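The Return of the Small White Tile

By Torres

I fell for grout before I ever cared about tile. It happened in a bakery called Gindurero, where I used to wait for my bread every morning with nothing to look at but the back wall. The tile was as plain as it comes, small and square and white, and yet I could stare at it until my number was called. One day it dawned on me that I was looking at the lines. They were dark, almost the color of wet slate, and they turned a blank wall into something closer to graph paper or a net. I went home and started reading, and I haven't really stopped.

Small square tile has had a long and bumpy life in American homes. It came in with the big push for clean kitchens and bathrooms, when people had just learned about germs and wanted every surface to be one you could scrub. White was the point. If there was dirt, you would see it and you would go after it. Hospitals had it, dairies had it, subway stations had a longer version of it, and before long every new apartment bathroom had it too.

Then came color, and I love that part of the story (mint green! butter yellow! a pink so strong it tinted your face in the mirror!). Later on came big beige squares, and then bigger ones, until some bathroom floors were made of so few tiles that there was hardly any pattern left. By 2000 you would have had a hard time finding a showroom with a little white square on display. The ones that still carried them kept them in a drawer for people fixing old houses.
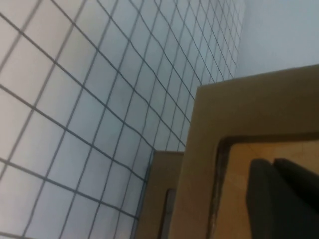
What brought the small square back, I think, is that people missed the grid. A wall of large tile is calm, but it gives your eye no place to rest and nothing to follow. A grid gives you rhythm. It makes a narrow room feel longer if you look down it, and it makes a low ceiling feel like part of a plan. Painters have known this trick for centuries, and so has anyone who has stood at the end of a long tiled hallway and felt it pull them along.

The color of the grout changes everything. White grout on white tile melts away, and what you get is texture, very soft, a bit like linen. Mid gray is the friendly choice and the one I talk most people into, as it hides coffee and toothpaste and general life. Dark gray or black is the bold one. It shows every line, so it shows every mistake too, and a row that drifts even a little will announce itself from across the room. I have such respect for the setters who take on that job. The good ones dry-lay a few rows first, step back, squint, move everything over by the width of a thumb, and squint again.

I got to spend a happy afternoon at Wisura, a small tile workshop in an old feed store, where they still press squares by hand. They don't aim for perfect. Each tile comes out a hair different, with an edge that wanders or a face that dips, and once it's glazed the light slides around on it in a way that factory tile can't match. Even the whites vary. Lay a few side by side and you'll find one that leans blue, one that leans cream, one with the faintest blush in it. The shop sorts them into bins and then, at packing time, mixes them all back together on purpose! A wall made from a single bin, they told me, looks like a sheet of plastic.

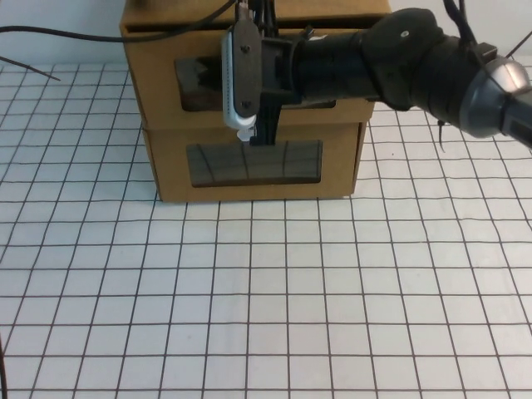 There is a math side to all this that I find just as exciting. Before you buy anything, get a pad of squared paper and draw your wall to scale. Mark the window, the outlets, the faucet. Now slide the grid around until you aren't left with a skinny strip in the corner where everyone will see it. At Jistau, a school that runs weekend classes for home tilers, the first 30 minutes are spent on paper and no one touches a trowel. People grumble, and then somebody spots that they were headed for a sliver beside the door, and the grumbling stops. Center the layout on what you look at most. In a kitchen that's usually the stove or the sink, and the middle of the wall can fend for itself.

Cleaning is the question I get more than any other, and it's less of a chore than people fear. Seal the grout once it has cured, following the label for timing. After that, warm water and a mild soap will take care of nearly everything. Skip the vinegar, which can wear away cement grout over time. An old toothbrush is still the best tool ever made for the job, and a quick pass behind the faucet takes me 5 minutes.

My own kitchen has one tiled wall now, above the counter, done in Wisura squares with charcoal grout. The third row up has a slight wave in it where I lost my nerve and then lost my level. In January, when the sun comes in low in the late afternoon, every edge on that wall catches the light, wave and all, and I end up standing there with the kettle going, following the lines from one end to the other.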